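How to descale a kettle without buying anything silly

I've been sold a lot of kettle cleaner over the years. Sachets, tablets, a little steel mesh ball that is supposed to "attract" the scale, and once a bottle of something blue that smelt like a swimming pool. Most of it is acid in a nice packet. If you live in a hard water area you will be doing this job for the rest of your life, so you may as well do it cheaply.

What you need

Citric acid powder, a jug, an old washing-up brush. Vinegar works too, but I don't rate it. It is slow and it stinks, and the next few cups of tea taste like chips. Lemon juice is weaker still. People swear by half a lemon in the kettle and I suspect they have soft water.

Before you start

Read the leaflet that came with the kettle. Some makers say no vinegar, and a few want you to use only their own product. I'm suspicious of that last one, but if the guarantee matters to you, do as they ask. Never mix any acid with bleach or a cleaner that contains it.

The method

1. Unplug the kettle, let it cool and tip out the old water. If there are loose flakes, rinse them out first.

2. Fill it halfway with fresh water, plug it in and boil it. Switch it off at the wall and wait a few minutes. Adding powder to water that has only just boiled makes it froth up, and I have had it come over the lid.

3. Add 2 level tablespoons of citric acid, slowly. You should hear fizzing. If you hear nothing at all, the grey stuff may be a stain and no amount of powder will shift it.

4. Leave it for 19 minutes. That is how long my timer happened to be set for the first time I did this, and I've seen no reason to change it. The packet says an hour. Try the short soak, look inside, and give it longer if you can still see a crust.

5. Pour it away, rub the bottom gently with the brush and rinse 3 times. Boil one full kettle of plain water and throw that away as well.

The spout filter usually lifts out. Drop it in a mug of the same mixture while you wait. Don't scrape it with a knife, as the mesh tears easily and then the flakes go straight into your cup.

Does it save electricity?

You'll see big claims about this. I plugged mine into a cheap meter before and after and could not tell the two boils apart. Perhaps a kettle in a far worse state would show something. I do it because I don't like bits in my tea – that seems reason enough.

Do filter jugs stop it?

They slow it down, for a while, until the cartridge is spent and you forget to change it. Bianka Rácz wrote to me after the last version of this page to say her jug had kept her kettle clean since May. Fair enough, but she had also started emptying the kettle every night, and I'd want to know which of the two did the work. Emptying it costs nothing, so start there.

How often?

When you can see scale. I don't believe in a fixed timetable. A house that gets through ten pots a day in Trestard is going to need it more than someone who has one mug before work.

Leftover citric acid keeps for ages in a jar with a tight lid. Label the jar, because it looks exactly like sugar.

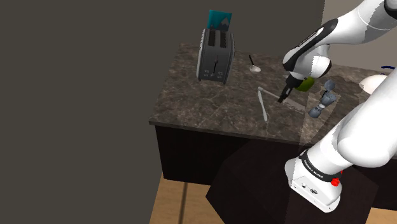

It does shower heads as well. Unscrew the head, put it in a bowl of warm water with a spoonful of the powder, and go and do something else for a bit. Keep it off marble and other natural stone, which it will mark for good, and wipe up any drips on chrome before they dry.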